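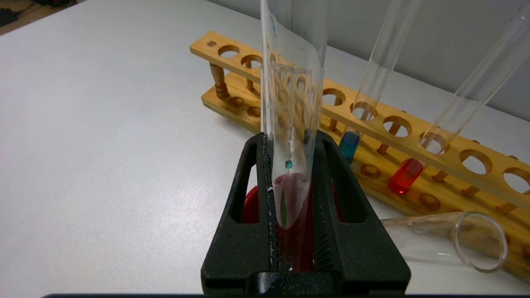 Nuveo Token Sale Table, README

Version of September 2022

Please read this file before you open the table. It is short, and most of the questions I receive by mail are answered in it.

What is inside

The table collects public announcements of token sales. One row is one announcement, and the file has 3,026 rows. A sale can have several rows if the project changed its terms and announced them again. If you want one row per sale, keep the row with the highest value in the column revision, and drop the others with the same sale_id.

The files are:

sales.csv, the main table
checked.csv, the part which was compared by hand with the original text
terms.txt, explanation of the words used in the column sale_type
changes.txt, list of corrections

All files are in UTF-8, with a comma as separator and a point for decimals. Empty cell means that the announcement does not give the value. Zero means that the announcement says zero. Please do not mix these two, it changes the averages a lot.

Main columns

sale_id: our own number for the sale, stable between versions.
project: name as the project itself writes it.
revision: starts with one and goes up.
sale_type: private, presale, public, or unclear.
price_stated: price of one token in the currency of the announcement. We did not convert it.
currency: the currency or coin in which the price is given.
hard_cap: the highest amount the project said it would accept.
soft_cap: the lowest amount under which the money should be returned.
lockup_days: how many days the buyer cannot sell.
refund_text: the sentence about refunds, copied without change.
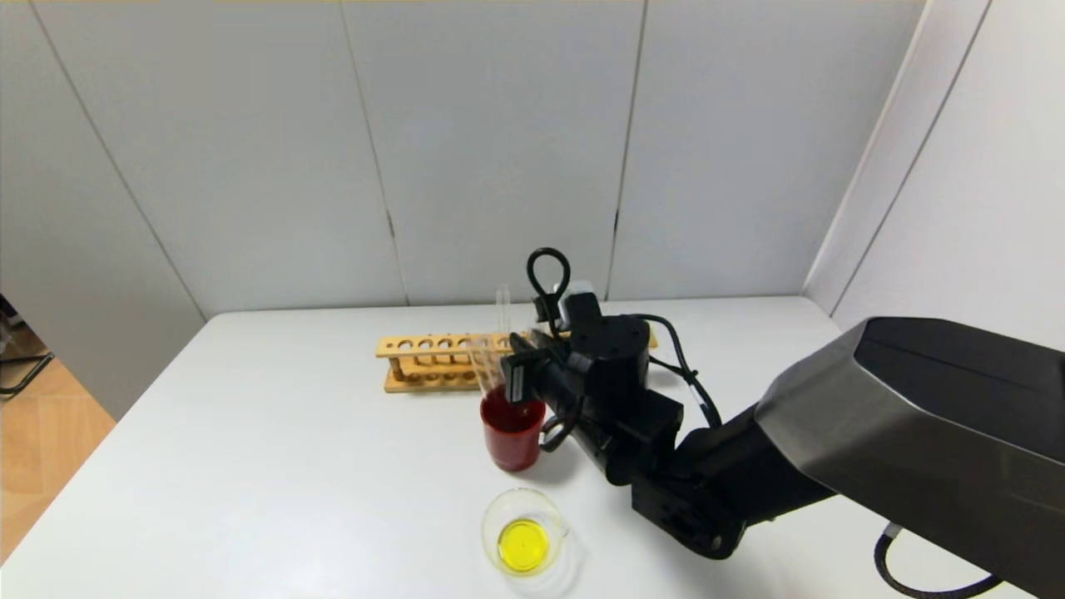 The column lockup_days needs some care. Many announcements write the period in months, and we changed each month into 30 days, so a lockup of two months is 60. If the announcement gives a range, we took the shorter value and wrote the word range in the column note. If the lockup is different for the team and for the buyers, only the value for buyers is in the table.

How the rows were made

The texts were saved from the pages of the projects and from two mailing lists where such sales are announced. A script by Wikus reads the amounts and dates, then a person looks at the result. For 300 rows the whole text was read again by a second person who did not see the first result, and these rows are in checked.csv. When the two did not agree, both values are kept, in the columns value_a and value_b.

The most frequent disagreement is about the hard cap. Some projects give it in tokens and in money in the same paragraph, and the two do not fit together. We keep the money.
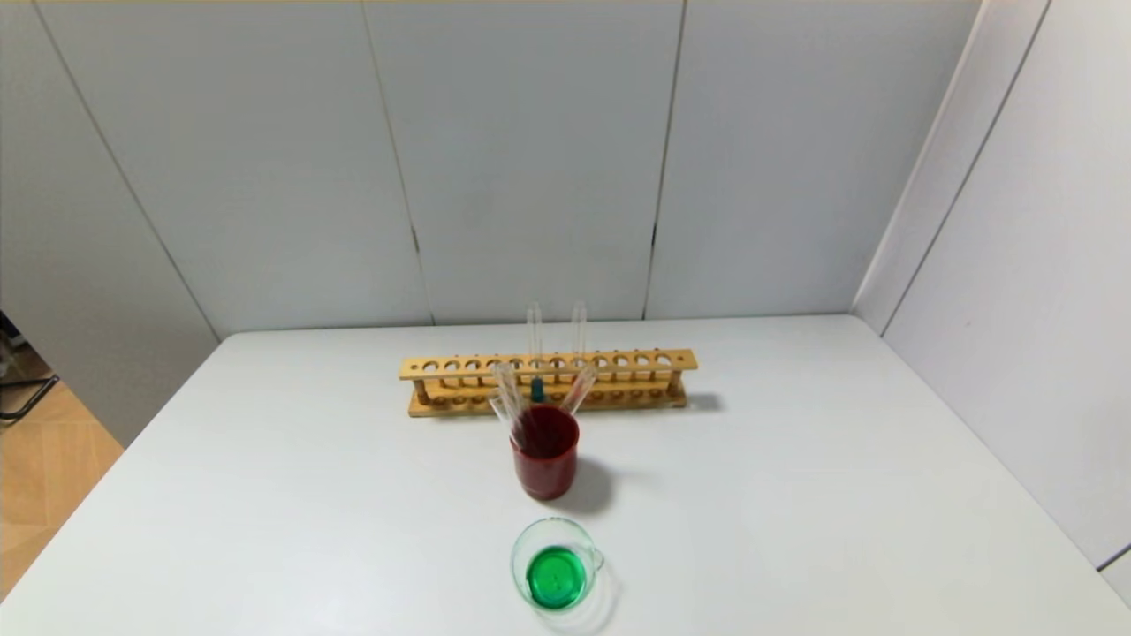
One user of the previous version wrote that the soft cap should not be in the table at all, as half of the projects never say what happens when it is not reached. I understand the objection, but I left the column. You can filter on refund_text and use only the rows where this cell is filled.

Known problems

Sales announced only in chat groups are missing. We have no good way to save them with a date.

The names are not always unique. There are 3 projects under the name Strickland and they have nothing to do with each other. Join on sale_id, never on project.

Natudwood appears first as a private sale and later as unclear. This is not an error of the script. The second announcement removed the paragraph on who may buy.

Dates are given as in the announcement, without time zone. For a sale which closed at midnight the day may be wrong by one.

The table says what was announced. It does not say how much money was really collected, and it should not be used as advice for investing. A project with a well written announcement can still be a bad one. 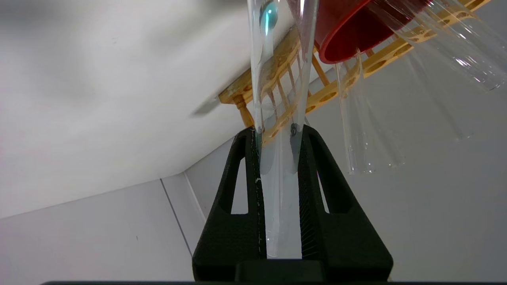 Could you add the price after the listing, asks a message which came in March and which I have still not answered properly. For the moment, no. Prices after listing depend very much on the exchange you take, and I do not want to choose one for everybody. If you have your own price series, the columns project and currency together with the date are enough to connect it in most cases, after you have checked the names by eye.

Use and corrections

You may use the table for study, teaching and articles. If you publish something from it, please write Nuveo Token Sale Table and the version. If you change values, say so in your text.

Corrections are welcome. Send the sale_id, the column, the value you think is right, and the sentence from the announcement. Without the sentence I cannot change the row. Accepted corrections are written in changes.txt with the old value next to the new one.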